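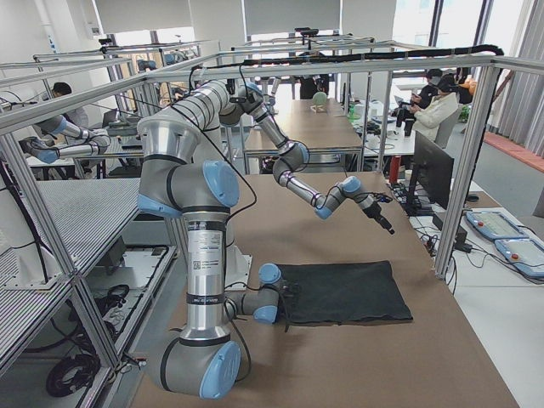
Robot arm above the brown-topped worktable.

Replacing the Expansion Tank in a Hot Water Heating System

The heating system in my house was installed by a previous owner and came to me with very little paperwork. It consists of a gas boiler, four zones of baseboard radiation, and a diaphragm expansion tank hung from the air separator. In August I arranged for the tank to be replaced, and I am setting down the particulars for readers who own a similar system.

The first indication of trouble was the pressure gauge. With the boiler cold, it stood at a normal reading for a two-story house. During a long call for heat it climbed steadily until the relief valve opened and discharged into the bucket beneath it. On cooling, the pressure fell well below the starting point, and the automatic fill valve admitted fresh water to make up the difference. This cycle had evidently been repeating through most of the previous winter, as the discharge pipe carried a crust of mineral scale along its lower end.

A relief valve that discharges in this manner is often blamed and replaced on its own. My first contractor proposed exactly that. I requested a second opinion from Vesela Gashi, who has serviced hydronic equipment in this area for many years, and she began with the tank. She tapped the shell at several heights and obtained the same dull sound from top to bottom. She then depressed the air valve briefly, and water came out. The diaphragm had failed, the tank had filled, and the water in the system had no room to expand when heated.

The work itself was completed in one morning. The boiler was switched off and allowed to cool, the fill valve was closed, and the pressure was relieved through a drain at the base of the boiler. A waterlogged tank is considerably heavier than a new one, and two people were needed to unscrew it safely. Ms. Gashi also recommended a shutoff and drain fitting between the separator and the new tank, so that the tank may in future be isolated and checked without draining the boiler. I accepted this recommendation, and the added cost was modest.

Before the new tank was installed, its air charge was measured with an ordinary tire gauge and adjusted with a hand pump to match the cold fill pressure of the system. This step must be performed while the tank is disconnected or isolated and empty of water. A reading taken with system pressure against the diaphragm does not represent the true charge.

The relief valve was replaced during the same visit. Scale had collected on the old seat, and it continued to drip after the pressure had been corrected.

Purging the zones took longer than the tank. The upstairs bedroom loop held air through two attempts and released it only when the other three zones were closed and the full flow was directed through it. Some gurgling remained for seven days and then ceased.

I have since kept a card beside the boiler on which the cold and hot pressures are recorded each month during the heating season. The difference between the two has so far remained small. The next item of work is the circulator on the downstairs zone, whose flange gaskets show traces of rust. I have requested a written estimate and will report separately when the repair has been made.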